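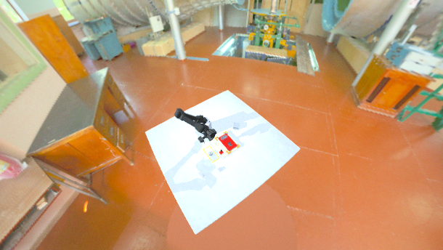

I'd been looking forward to the Kameck open day for ages, and the bit I enjoyed most was the demo that went wrong! Rocío Lozano had the simulated arm up on the big screen, sorting small pieces on a tabletop, and up to 15 of us were squashed in to watch. Then it stopped dead. No bang, no drama, just an error message and a groan from the back row.
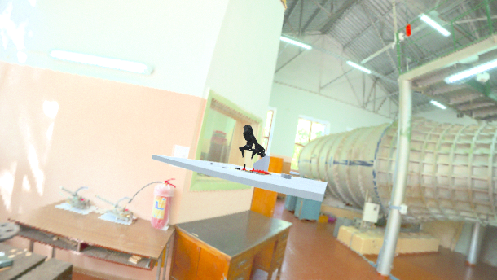

The simulated arm over its tabletop, with the big hall behind.

Rocío pulled up the log and let us read it with her (lovely of her, I thought). Someone had typed the gripping force as 154 when the limit was 100, so the safety check had halted the run. She put it right, started again and we all cheered. Tea was downstairs afterwards, and Anselmo Campos has promised me a place on the Sarunow visit.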